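Soft Furnishings 1: Trims, Fringes and Cushions in a Seating Group
Handout 5, Lindesden evening course, September 2024

Welcome back! Last week was frames and fillings, and now we get to the part I look forward to all year, the trims.

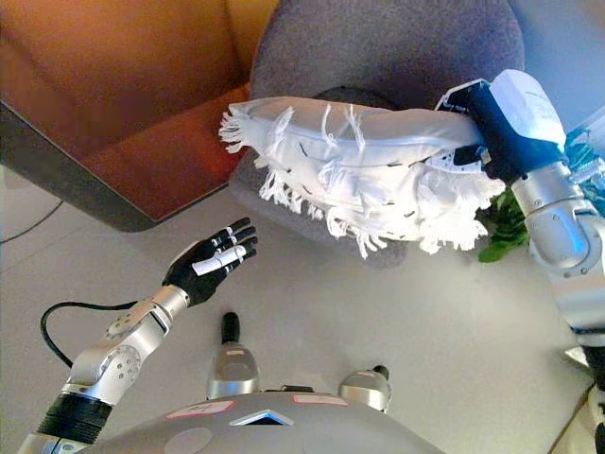

A trim changes how a cushion reads from across the room. Fringe makes the edge soft and a bit restless, piping makes it crisp, and lace sits somewhere in between (it loves a plain background). White on a charcoal chair is about as strong a contrast as you can get, and it shows off every strand. Put the same cushion on a rust-orange sofa and it looks warmer and much more relaxed. Try both before you decide!

Terms to know
Tassel fringe: strands hanging from a heading tape
Scalloped edge: a border cut or worked in repeating curves
Heading: the woven band you sew through

Looking after fringe
Hold the cushion up by one end and let the strands drop before you comb them with your fingers. Work from the tips toward the heading. Never pull a single long strand; trim it level with sharp scissors.

For next time
Bring one cushion cover, any size, and a yard of trim. The Rangate sample book has 2,000 trims in it, so leave yourself a good long browse. Duvura's fringe cards are in the same drawer. Read the Skjelbred chapter on edges too, especially the pages on corners, which we'll be sewing in October.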